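4. Results and discussion: how a fold gets learned, kept and passed on

4.1 The diaries

We had expected the diaries to be dull. Folding is the part of the wash that people say they do while thinking of something else, and our worry in the planning stage was that 94 households would send back page after page of "folded towels, put away." Some did. But the 928 entries that we kept for coding turned out to be full of opinions, and we have enjoyed working with them more than any material we have handled before. People drew little diagrams in the margins. They argued with the other people in the house on the same page, in different ink. One participant in Hukdale used most of her diary to work out how her grandmother had turned in the hem of a dish towel so that it stayed square in the drawer, and on the last page she got it.

Each household kept its diary for 6 weeks, beginning in February. They were asked to write down what was folded, by whom, on what surface, and anything they wanted to add. The last field was an afterthought, put in at the suggestion of Hendrik Verstraete, and nearly everything we report below comes from it.

4.2 Drawers decide the fold

The strongest pattern in the material is also the plainest one. Households fold to fit the place where the cloth will be kept. When we sorted entries by the storage described in the first home visit, the fold followed the furniture: thirds where the drawer was shallow, halves and then quarters where there was an open shelf, a loose roll where there was a basket. This held in both towns, and it held for people who told us firmly that they folded the way their parents did.

We find this exciting because the older literature on domestic habit tends to treat folding as inherited. Our participants treat it that way too! Asked in the opening interview where their fold came from, most named a relative. Yet the same people changed it within days of moving a dresser. A couple in Brarnero moved their kitchen linens from a drawer to a hanging rack in the third week, and their entries go from "in three, the proper way" to "in half over the bar" with no comment at all. When we asked about it afterward they were surprised to hear that anything had changed.

What seems to be inherited is the order of the work. A person who smooths the cloth before making the first fold goes on smoothing it first, whatever shape it ends up in. A person who folds in the air, shaking the cloth out and bringing the corners together at chest height, keeps doing so even where a large table is free. We started calling this the opening of the fold, and we suggest the term for further work. The opening is steady. The finish is practical and follows the house.

4.3 Corners, edges and the trouble with words

Our coding scheme went through several versions, mostly on account of vocabulary. "Corner to corner" can mean a diagonal fold, or it can mean an ordinary half fold in which two corners are laid over the other two. "Lengthwise" was used for both directions, sometimes by the same writer. "Squared up" could be a step in the folding, a quality of the result, or in one lively Hukdale household a thing that was done to the whole pile with the flat of the hand.

We resolved these cases by going back to people and asking them to show us. The 141 demonstrations we collected that way were never part of the original design, and they are now the part of the material we would least like to lose. Put a cloth in front of someone and the words fall into place very quickly. It was during these sessions that we noticed how much of the skill sits in the first grip. Practiced folders take hold a little way in from the corner, so that the edge has some fabric behind it and doesn't curl over. Less practiced folders take the very tip, and the edge sags between their hands. When they then lay the cloth down, the sag becomes a crease, and the crease has to be brushed out before anything else can happen.

Children were wonderful to watch on this point. In households where a child did some of the folding, the grip moved inward over the weeks of the diary, usually with no instruction that anyone remembered giving. A boy in Brarnero explained it to us with great patience: if you hold the end, the end is all you've got.

We scored the finished folds on the Bodin sheet, a simple form that we drew up for the pilot and named after the street where we tried it out. It records whether the outer edges lie together, whether the visible face is the right side of the fabric, and whether the piece keeps its shape when it is picked up. The sheet is rough, and two coders will disagree on the second item whenever a cloth is the same on both sides. We kept it in all the same, as participants cared about it a good deal. Several told us that a plain cloth has a right side even when you can't see it, and that they could find it by touch.

4.4 Size, weight and the single cloth

Most of the writing on folding deals with large pieces: sheets, tablecloths, curtains. There are good reasons for that, as a sheet is often folded by two people and makes for fine conversation. The small cloth has been left out, and we think it deserves much better. It is handled more often than any other piece of linen in the house. It is folded alone, quickly, on whatever surface is near, and it forgives almost everything. Diarists who wrote a whole paragraph on fitted sheets would give the napkin three words, and yet it was the napkin they reached for when we asked them to show us how they folded.

The basic actions are few. The cloth is gripped, drawn out until it hangs or lies straight, turned over on itself, and pressed. Almost every fold in the diaries can be written as some sequence of those, and the variety comes from which edge is chosen and how often the turn is repeated. Figure 3 gives some views related to handling a cloth.

Figure 3. Grip, fabric and fold. First: two fingers with soft-looking beige pads, pressed close together. Second: a light blue cloth, folded over on itself and lying on a matte black surface. Third: pale blue fabric with fine horizontal weave lines. Fourth: a light blue cloth stretched between the upper ends of two arms.

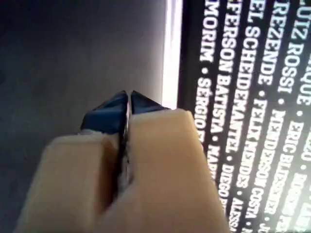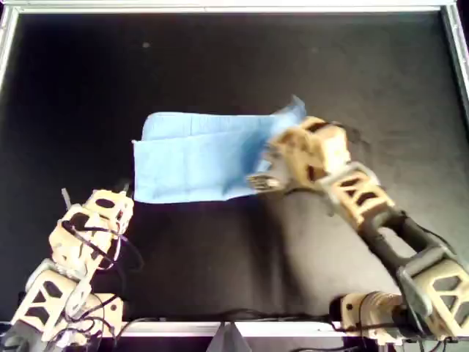
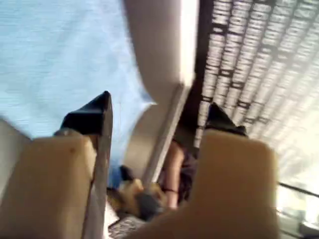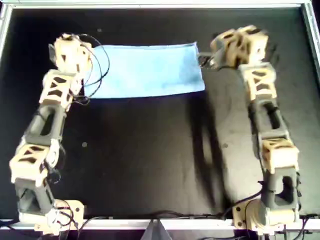
Weight matters more than size in the diaries. A thin cloth will slide as it is turned, and our participants met this by folding it on something with a bit of drag: a bedspread, a wool skirt, their own knees. Heavy terry stays where it is put but refuses a sharp edge, and the usual answer was to give up on the edge and fold it fewer times. We were delighted to find the same advice in the Punbridge household notebooks, a set of handwritten home manuals that one of our participants had on her kitchen shelf and kindly let us copy. The notebooks say to fold toweling "while you are still fond of it," and to stop there.

4.5 Who folds, and who refolds

Refolding deserves a section of its own, and will get a longer treatment elsewhere. It came up in entries from both towns, nearly always in the free field and often with an exclamation mark. One person folds, another takes the pile apart and does it over. Participants described this with amusement more often than with annoyance. The refolder was usually the one who opened the drawer most.

Where we could compare the two versions on the Bodin sheet, the second fold was seldom tidier than the first. It was different in the opening, and to the refolder that difference could be felt as soon as the cloth was in the hand. A woman in Hukdale said she could tell with her eyes shut which towels her husband had done, and then she did it for us, going down the stack and setting his to one side.

4.6 Limits

Diaries favor people who like to write. Both towns are small, the households knew that folding was our subject, and a few told us cheerfully that they had never folded so well in their lives. We can't say how far the attention changed the practice, though the entries do get shorter and plainer toward the end, and the folds described in them get simpler too. We also have very little on homes where the linen isn't folded at all. Two such households dropped out early, and we would have loved to keep them. A follow-up that begins with the unfolded pile, and asks how people find things in it, is being planned with the same interview guide and a shorter diary.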